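Front loader smells like a pond -- are the cleaning tablets worth it?

We moved into a rental in Mernen with a front loader already in the laundry closet. Towels come out smelling like a pond. The landlord left a box of Pallel tablets and swears by them. I've used three and smell no difference. Before I buy more, does anyone have proof these things do anything? The reviews all sound like they were written by the same person.

Gertraud Imhof

I'd save your money. Most of what I've seen in those tablets is washing soda and perfume, and the perfume is what people are reviewing. Pull back the rubber at the door and wipe inside the fold with a rag. Then run the hottest cycle you have, empty, with nothing fancy in it.
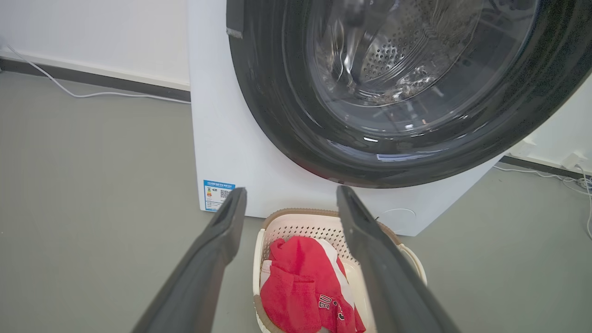
Mernen, 3/15/23

Adding to what I wrote before. Someone messaged me to say vinegar in every load is the answer. Maybe, but I've also read that it's hard on the rubber, and a new door seal from Zaugg cost me 146 plus the visit. I wouldn't risk it on a landlord's machine. Use less detergent first. The line on the cap is printed by the people selling the detergent -- draw your own conclusions. I use half and nobody has complained about my shirts.

Leave the door open between loads, too. Clean the drain filter if you can get at it, and put a towel down first.

Gertraud Imhof

Lorenz Riedl

Just get a Skidow top loader, never had a smell in 12 years.

Contact us | Copyright | Back to top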